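28/05/2024
FOR IMMEDIATE RELEASE

Trosus suspends use of hand-held grippers following pivot fault

Trosus has today suspended the use of its hand-held gripper tools in private homes after a fault was identified in the jaw linkage of units assembled in April.

The fault allows a pivot screw to back out under repeated opening and closing. In affected units, one jaw may fail to release when the operator relaxes the handle, creating a risk of pinched fingers. One operator received minor bruising to the hand. No householder has been injured.

The suspension covers 234 units issued through the company's Jenau and Skorkdale offices. Inspection of the first 110 has been completed at the Hirose workshop. Replacement screws will be fitted to every unit, whether or not wear is found, and each tool will be tested to 3,000 cycles before it is reissued.

"Our operators work in people's living rooms, often where families have young children," said Pramila Sandhu, Director of Safety. "We apologise to the households whose visits have been cancelled, and we will not resume until the inspection program is finished."

Shinji Honda, Head of Engineering, will lead the review of assembly procedures. Its findings will be provided to all participating households.

Operators holding a unit should stop using it immediately, store it out of reach of children and return it in the supplied case. Enquiries from households should be directed to Qistina Purba, Community Liaison, at the Jenau office.
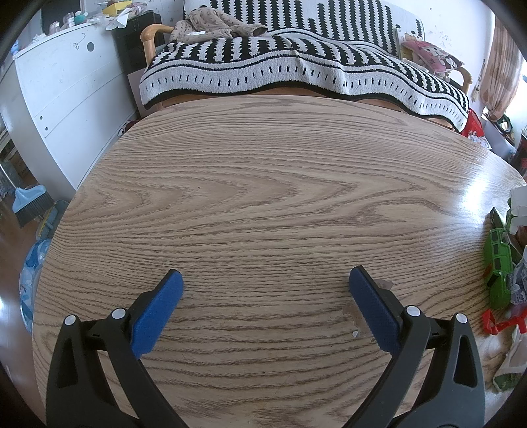
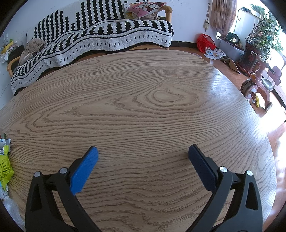 Trosus hand-held gripper at a living room table, jaws open.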